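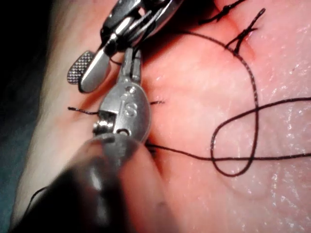

Suturing practice, two instruments, braided black thread.

benchrat_tk
Posted 23 Apr 2019
We have to turn in next year's equipment request in June and I'm stuck on instruments. The arms are paid for. What I need is a number for needle drivers, thread and tissue. Roscombe quoted 1,126 per driver, new. Warden sells refurbished ones for a good bit less but won't put a use count in writing. Anyone bought from them?

ollie_r
Bought 2 from Warden. One was fine. The other had a sloppy wrist and they took it back, but we lost most of a month waiting. If your schedule is tight, pay Roscombe.

mudlark
Disagree. For practice work refurbished is fine. Buy 3 when you need 2 and keep one in a drawer. You still come out ahead.

ollie_r
Only if the spare works.

benchrat_tk
The spare idea might get past our purchasing people if I call it a consumable. 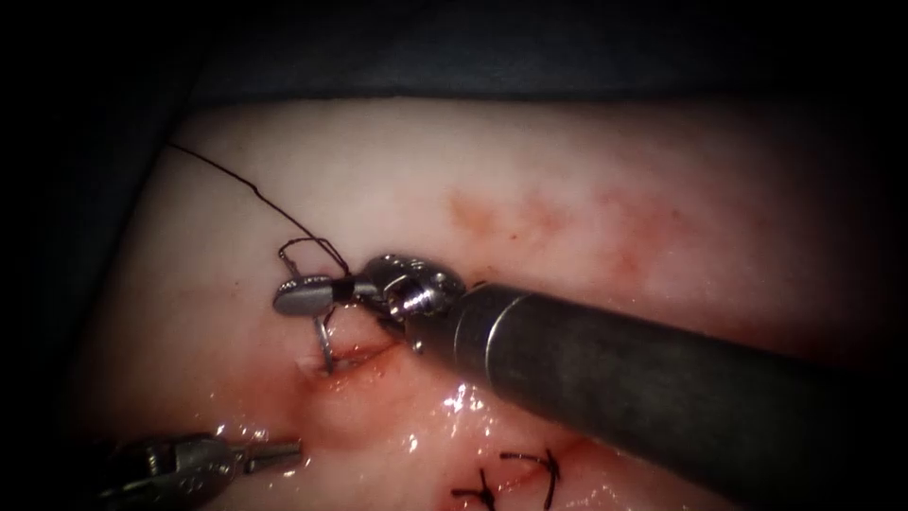
Our usual job is short cuts closed with interrupted stitches, so every stitch means a knot and two tails to trim. That eats thread faster than a running stitch would. I put 3,000 down for thread, needles and tissue together and I don't know if that's low.

tallpine
Low, I'd say. Tissue is what got us. We budgeted for thread and forgot cold storage and disposal. Ask Elline for their standing order price, it's better than buying as you go.

mudlark
3,000 is plenty if you put more than one cut on each piece. Depends how many people you're training.

tallpine
Depends on what you're measuring too. We stopped reusing pieces – the second cut never pulled the same as the first.

benchrat_tk
OK, I'll split tissue out as its own line. Has anyone dealt with Tian for service contracts? Their form asks for hours per week and I have no log.

ollie_r
Start a log now. They'll want it at renewal anyway.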